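The case for the shallow yellow bin

Small-parts storage in most repair rooms is a wall of drawers. Each drawer is deep, narrow and labelled, and each holds whatever was put in it last. I ran one for years at Skitgate, 400 drawers in steel cabinets, and I no longer think it was a good system for anything that has a cable attached.

Drawers suit screws, washers and resistors on tape. They do not suit leaded parts. A component with a two-wire cable and a plug behaves like a fish hook. Put ten in a drawer, open and close it for a month, and the tenth comes out with the other nine.

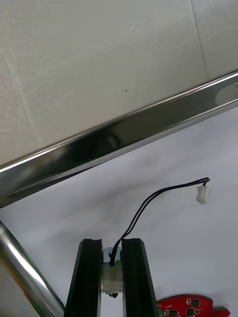 A leaded component with its black two-wire cable and white connector.

The cable is the weak point of a part like this one. The body can take a fair amount of handling. The joint where the wires leave the body cannot, and most of the rejects I have logged failed there after being pulled from a tangle by the plug. The correct grip is on the body. A deep drawer makes that grip difficult, as the fingers meet the wires first.

My preference is the open bench bin: shallow, wide, smooth inside and of one plain colour. Ours are listed in the stores catalogue as item 2153 and cost less than a single drawer cabinet by a wide margin. Depth is the figure to check when ordering. At 85 mm or less, a hand can reach the floor of the bin flat and lift a part without disturbing its neighbour.

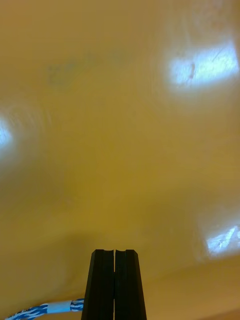
Colour matters more than suppliers admit. Druvent will sell bins in black and in grey, and both are poor choices for electronics, where half the stock has black insulation. Yellow gives contrast against black wire, white plugs and bare metal alike. The drawback is gloss. A shiny floor throws back the ceiling lights and a small pale part can be lost in the glare, so the lamps should be set to the side of the bench. A matt finish would be better still, and I have yet to find one at a sensible price.

The usual objection is floor area. Bins use bench space that drawers do not, and a bench is expensive. I accept the point for long-term stock. It does not hold for work in progress, where a few bins grouped about a metal tray will serve one job at a time. The tray should be lined with plain white paper, changed when marked.
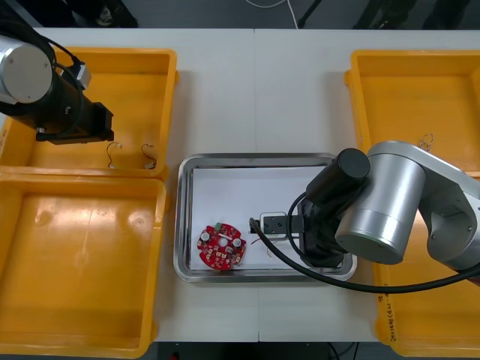
Bins on the bench should also be allowed to stand empty. There is a habit, which the Intarasuk method encourages, of filling every container to justify its place. An empty bin is where the next sorted part goes. Fill it with spares and the sorted part goes on the table, then under a sheet of paper, then on the floor.

Keep the drawers for screws. Anything with a lead should lie flat, in the open, with its plug in view.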